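Sorting out a paper cupboard in a home office

Posted in Household, 24 November 2019

We moved the business records for Plulum out of the spare bedroom this spring and into a low wooden cupboard in the office. It took a weekend longer than planned. These are the things I'd tell anyone doing the same job.

Open everything first. Doors right back, as far as the hinges allow, and check what the door swings over. On carpet, a door that has dropped a little will brush the pile and you'll feel it drag. Tighten the hinge screws by hand with the right size driver before you load any shelves. A screw that keeps turning has stripped its hole. Take it out, glue in a couple of matchsticks, let it dry overnight and put the screw back.

Look at the swing again from a standing position. If you have to step back every time to clear the door, the cupboard is too close to the desk chair.
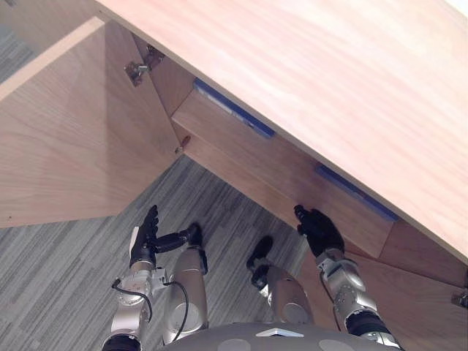

Theda Stüber wrote in to say matchsticks never lasted in her cupboards and she now uses a bit of hardwood dowel, drilled out again once the glue has set. It's more work but she hasn't had to redo one since.

Either way, wipe the shelves with a barely damp cloth and leave the doors open for a few hours. Paper shut into a damp cupboard will smell by winter.

Next, sort on the floor and not on the shelf. I made four heaps: keep for tax, keep for good, shred, and ask someone. The last heap was the biggest. Give it a deadline or it goes back in the cupboard as it was. Mine was the first of December.

Box files suit loose receipts, warranties and anything in odd sizes. Ring binders suit statements and whatever already has holes in it. Don't punch originals such as birth certificates or property papers. Put those in a plastic sleeve and lay them flat in a box.

Measure the shelf depth before you buy boxes. I bought mine first. A box that sticks out past the front of the shelf can stop a door closing, and it's easy to knock on the way past. When you lift a full one down, get a hand under the front edge and the other behind it. The clasp isn't a handle.
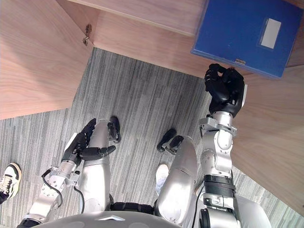

Blue box file on the shelf, label still blank.

Labels come last, after everything has had a week in its place. Write them in pencil to begin with. I use plain words (Car, House, Water, Dentist) and a year. Colour coding sounded good, but the shop at Parkholm only had blue in the size I wanted, so the label has to do all the work.

For the shredding, do a small amount at a time and let the machine cool. Our old Wiltia unit cuts out after a few minutes and sulks for half an hour. We had 298 pages in the shred heap, mostly bank letters in duplicate. Shredded paper goes well in the compost if you mix it through with kitchen scraps. Leave out anything glossy. 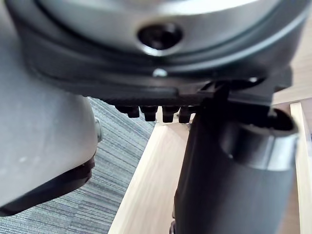
Chun-yin Kuo asked whether it's worth scanning the lot before shredding, and said a full set of old electricity bills took him three evenings that he would like back.

I'd scan the things you would need in a hurry and leave the rest. Old power bills can go once you're sure you won't be asked for them. Check the rules for tax papers where you live before you shred any of those.

For the binders, lay them flat if the shelf is too low to stand them up. Two or three in a stack is plenty, with the spines facing out. Any more and you'll never pull out the bottom one. Whatever you're working through this month can stay on top of the cupboard, near the front, and go back in when it's finished.

Keep power points clear too. You don't want to be shifting folders to plug in a lamp.

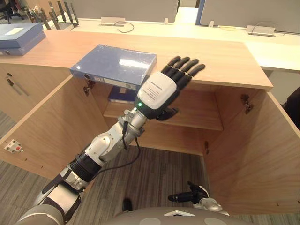 Both doors open, with binders on the top and a folder lying on the inside shelf.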